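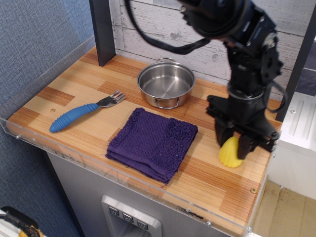 Blue-handled fork, steel pot and a purple washcloth on the striped counter.

Winter suppers are back, neighbors, and I can't tell you how glad I am to write that! We took November off while the Omberg Street hall had its floor redone (it smells of varnish still, but in a nice way), and I missed all of you and your casserole dishes more than I expected to.

Our first supper of the year will be corn chowder, from the recipe Romana Jurčo brought with her when she moved to Grestley. She makes it with smoked paprika and a good splash of cider vinegar, and she has kindly agreed to let me print the short version. Soften 2 onions in butter, add 3 potatoes cut small, cover with stock and let it all simmer until a fork slides right through. Then in goes the corn, as much as you like, and the cream at the very end, with the heat turned low. It tastes even better the next day, if you have any left.

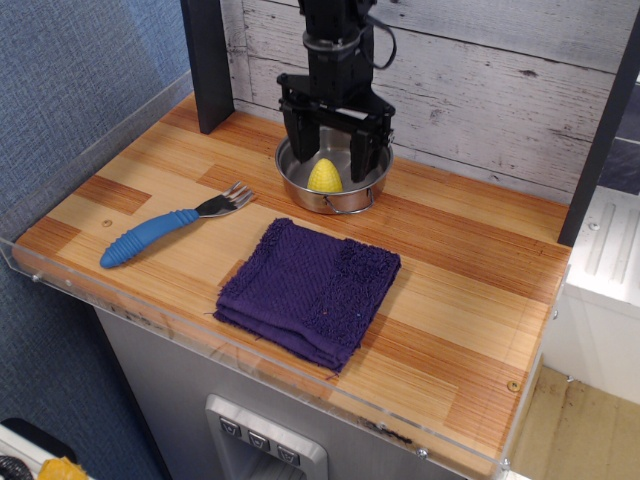
Yellow toy corn in the little steel pot.

Vojtěch Slanina is baking the bread again, and he would love to borrow a couple of long loaf pans if you have some to spare. Please put your name on the bottom with tape, as we still have a lovely blue one from last winter and I'd so like to get it home.

We fed 128 people at the last supper before the break, and the hall can hold 300, so do bring your cousins and whoever has just moved in next door. Sign-up sheets are at the Sýkora bakery, next to the register, and there's a column for allergies this time.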